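Members of the Gendell Film Library may reserve the screening room for a private viewing of any title in the collection. The procedure below applies to all reservations, including those for horror and other restricted titles.

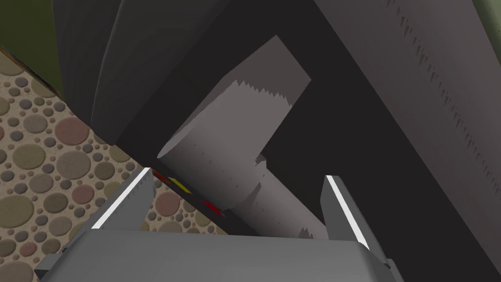
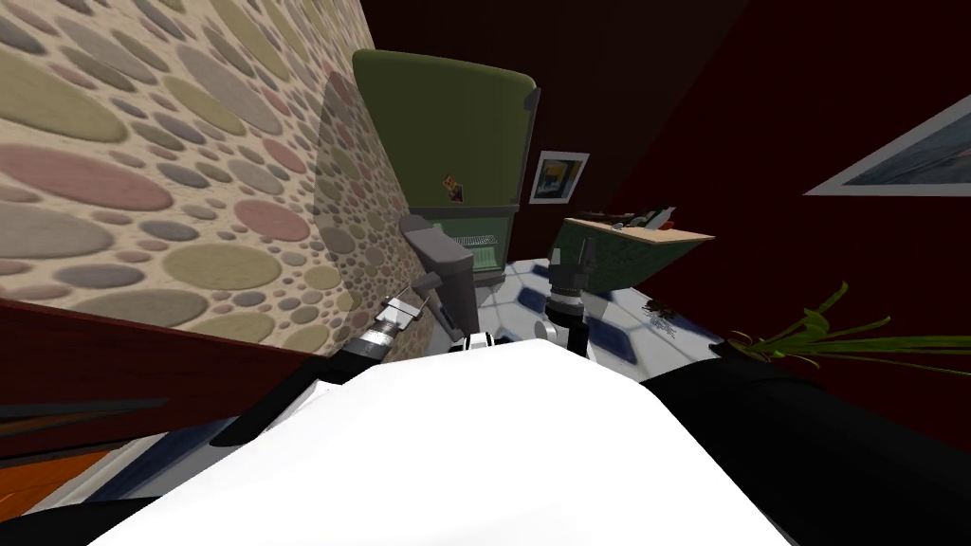
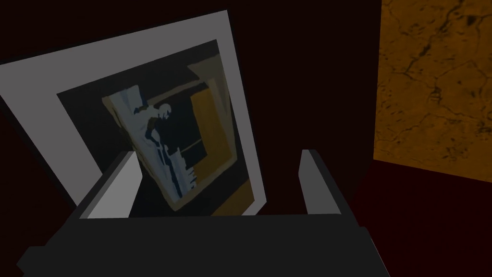
## Before you begin

You will need a current membership card and the catalog number of the film. The collection holds 2,312 titles on disc. Titles from the Wirkus and Zavach collections may be viewed on site only.

## Reserving the room

1. Sign in to your library account and select **Screening Room**.
2. Choose a date and a start time. The last Saturday screening begins at 7 p.m.
3. Enter the catalog number. If a film exists in more than one cut, enter the number printed on the spine of the disc you want.
4. State the size of your party. The room seats 16.
5. Select **Submit** and keep the confirmation number.

A member may hold no more than 2 reservations at a time.

## Restricted titles

Films marked **R** in the catalog require an adult member to be present for the entire screening. The Lò horror series carries this mark throughout, including the short films.

## On the day

Collect the disc from the front desk 30 minutes before the start time. Test the sound and subtitles before your guests are seated. Return the disc in its case when the screening ends.

To cancel, open the reservation in your account and select **Release**. Rooms not claimed by the start time are offered to the next member on the waiting list.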